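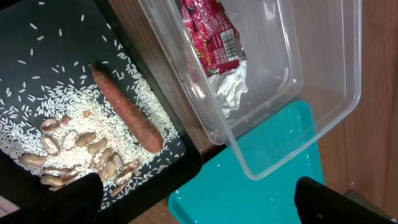
Arroz, cacahuetes y una zanahoria en la bandeja negra, con el recipiente de plástico al lado

Cómo separar arroz crudo de cacahuetes con cáscara y guardarlo

Publicado por skilport_14 el 10 de febrero de 2018 en Despensa y conservación

Buenas. Tengo en una bandeja negra de borde alto arroz blanco de grano largo, sin cocer, y encima un montón de cacahuetes con cáscara y una zanahoria. Quiero pasar el arroz a un recipiente de plástico transparente y guardar lo demás por separado, pero tengo varias dudas.

La primera es si el arroz se puede comer después de haber estado en contacto con las cáscaras. Sueltan polvillo y trocitos de fibra, y no sé si con lavarlo basta. La segunda es la zanahoria: tiene la piel mate, algo seca, y la punta más oscura y un poco doblada. ¿Sirve todavía para un caldo o la tiro? Y la tercera, cómo paso el arroz al recipiente sin que acabe la mitad por la encimera. La bandeja no tiene pico y las otras veces se me han caído granos por las esquinas.

En casa nadie tiene alergias. El arroz lo compré en noviembre y el paquete ya no lo tengo, así que no puedo mirar la fecha.

Gracias.

Dimitriou
315 mensajes

Saca primero la zanahoria y luego los cacahuetes a mano, que son grandes y se cogen bien. Sacude cada uno un poco sobre la bandeja para que suelte los granos que lleve pegados. Después pasa el arroz por un colador de agujero mediano: el polvillo cae y el grano se queda. Si el agujero es grande se te cuela el arroz, haz la prueba con un puñado.

Para echarlo al recipiente, dobla una hoja de papel de horno por la mitad, vuelca el arroz encima poco a poco y usa el doblez como canal. También puedes inclinar la bandeja por una esquina, con el recipiente metido dentro de una fuente más grande. Lo que se salga queda en la fuente y lo recuperas.

El arroz se puede comer. Lávalo justo antes de cocerlo, nunca antes de guardarlo, porque con humedad se estropea. Eso sí, si algún día viene a comer alguien alérgico al cacahuete, ese arroz no se lo pongas aunque esté lavado. Yo le pegaría una etiqueta al recipiente.

La zanahoria, si está firme al doblarla, pélala, corta la punta y al caldo. Si está blanda y viscosa o huele mal, fuera.

Zernemier
19 mensajes

Yo el arroz lo tiraría, cuesta poco y no merece la pena. Los cacahuetes guárdalos en una bolsa de tela y ya.

skirkivness2284
14 mensajes

De tirarlo nada. Coincido con lo del colador y añado dos cosas. El recipiente tiene que estar seco del todo, también en las esquinas y en la ranura de la tapa. Y mira el arroz con buena luz antes de cerrarlo, por si hay gorgojo. Sobre fondo negro se ve bien. Los cacahuetes con cáscara aguantan en un sitio fresco y seco, pero aparta los que tengan manchas oscuras o moho y no los pruebes.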